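# Let kids guess first

I've been tutoring middle school math on and off for years, and I have one opinion I'll defend at any dinner table: we teach estimation backwards.

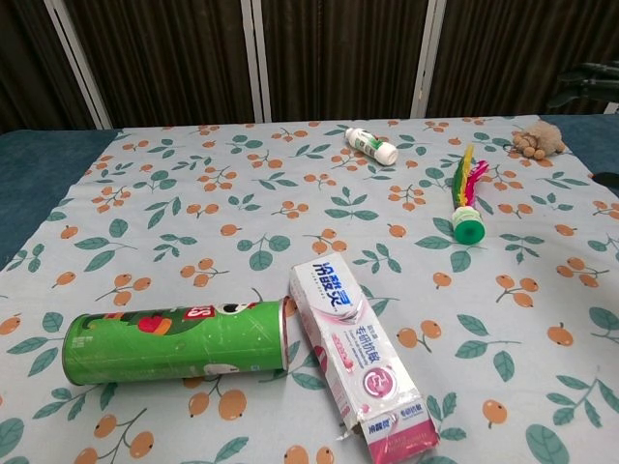 So when should a student estimate, before working out the answer or after? Before, every single time, and in pen if you can talk them into it.

Most textbooks put it the other way around. You do the long division, you get your quotient, and then a little box says "check that your answer is reasonable." By then the kid has a number and loves that number. I've watched a perfectly bright seventh grader multiply 41 by 49, slip a digit, get 209, and write "reasonable" right next to it. If you'd asked her at the start, she'd have told you forty times fifty is 2,000 and gone looking for something close to that (it's 2,009, if you're wondering).

A guess made ahead of time gives you something to argue with. Say a student tells me the square root of 600 is probably a bit under 25. Great! Why 25? Well, 25 squared is 625. Okay, so how far under? Now we're talking about squares and how they spread out as they get bigger, and the calculator is still in the bag. I'd trade a whole worksheet of exact roots for that conversation.

I had a long email argument over this with Bořivoj Vávra, who taught algebra for longer than I've been doing anything. His complaint is that guessing rewards the confident kids and embarrasses the slow, careful ones. I think he's partly right. The first time I tried it with a group, the same two hands went up before I'd finished reading the problem, and everybody else just waited. Now they all write a guess down before anyone talks – that helped a lot. He still isn't convinced, and he's also still wrong about fractions, but that's another post.

The other thing I hear is that estimating is sloppy, and math is supposed to be exact. But knowing that 2 to the tenth power is 1,024, so almost 1,000, lets you say something sensible about 2 to the twentieth in your head. It's a little over a million. You know how big the thing is, and you know which side of a million you landed on. I don't see what's sloppy about that.

What I'd change is pretty small. Move the box to the top of the problem and leave a blank line in it. Don't grade the guess. Do ask about it later, especially when it was way off, since a guess that misses by a factor of ten is usually a place value problem you'd want to hear about anyway.

I'm trying it with decimals on Saturday. My guess is that dividing by 0.2 is going to cause some yelling.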